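Teaching your planner to care about the vase: soft costs for drawer tasks in Trunach

I've been rebuilding our drawer task from scratch this November, and I finally have a planning setup I like enough to write down! If you followed my earlier post on loading rooms into Trunach, you already have everything you need: the simulator, the two-arm robot model, and the cabinet room with the tall blue vase on top of the furniture.

What we're after is an arm trajectory that gets to a drawer front without sweeping through the space over the cabinet top. Plain collision checking will happily give you a path that skims past the vase. It's legal, and it makes me wince every time.

Step 1. Get your frames straight

Load the room and park the base facing the cabinet. The head view comes out tilted, so please don't try to guess "up" from the rendered picture. Ask the simulator for the gravity vector and transform it into the base frame. I lost an entire evening to a cost term that was pushing the gripper sideways along the wall because I had typed in the camera's up axis (ouch).

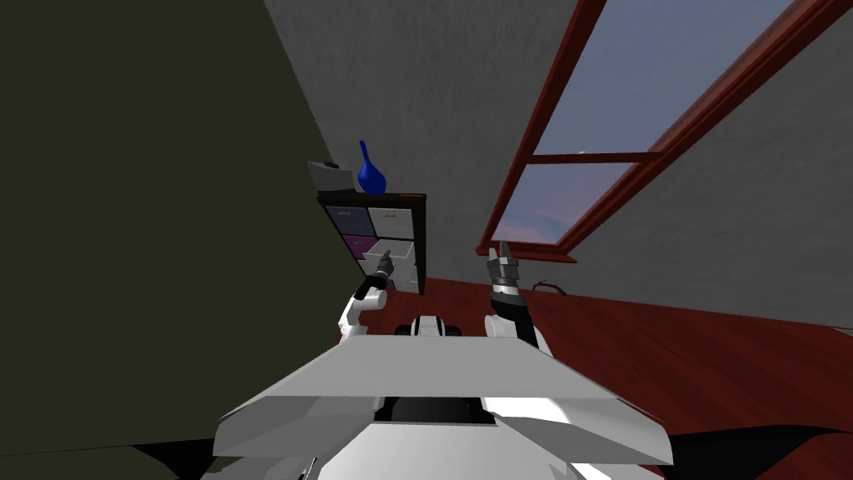 Yoon-hee Min wrote in after the draft went up to say that the same bug bites people in the collision margins too: "If your padding box is aligned to the camera, you'll pad the wall and leave the vase bare. Draw the boxes in the viewer before you run anything." She's right, and I've made that part of Step 2.

Step 2. Wrap the fragile thing

Make a keep-out region for the vase with two shapes, a sphere for the rounded body and a capsule for the long neck. The neck leans, so fit the capsule to the mesh and skip the default vertical one. Then turn on the debug overlay and check that both shapes sit where the vase sits.

keepout.add(sphere, parent="vase")
keepout.add(capsule, parent="vase", fit="mesh")
viewer.show(keepout)

Step 3. Add the soft cost

Hard limits alone make the planner brittle, especially in a tight spot next to a wall. I use a cost that's zero outside the margin and climbs smoothly inside it:

cost.clearance(region=keepout, margin=0.20, weight=59)

The margin is in meters. The weight is just what worked for me, so start lower and raise it until the paths stop hugging the boundary. Too high and the elbow swings out in big silly arcs, which is fun to watch but useless.

Step 4. Plan both arms together

Even if only one arm is headed for a drawer, give the planner both. With the second arm frozen, I kept getting base motions that carried it somewhere awkward. I add a light posture cost on the idle arm and let the solver sort it out.

planner.solve(arms=["left", "right"], samples=2000)

With 2,000 samples it's still quick enough to tweak a number, hit run, and see what changes. I love working this way!

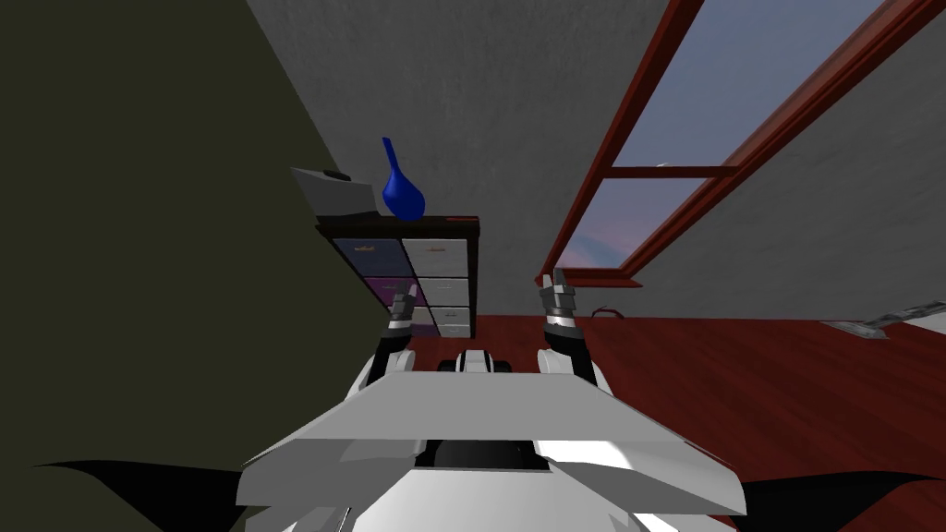 Both grippers raised, with the blue vase on the cabinet behind the left arm.

Step 5. Score more than one start

Shift the base a little and randomize the starting joint angles. I run 88 starts with a fixed seed and log the smallest clearance to the keep-out region for each one. Sort by that column and replay the worst few. The averages always look lovely, and the worst few are where you'll find the elbow doing something strange.

If a replay looks fine but the logged clearance is negative, go back to Step 1 and check your frames again. It's nearly always the frames.

Next up is swapping the scripted drawer poses for ones from the perception node, and Rasa Stankevičius has already sent me a handle detector to try.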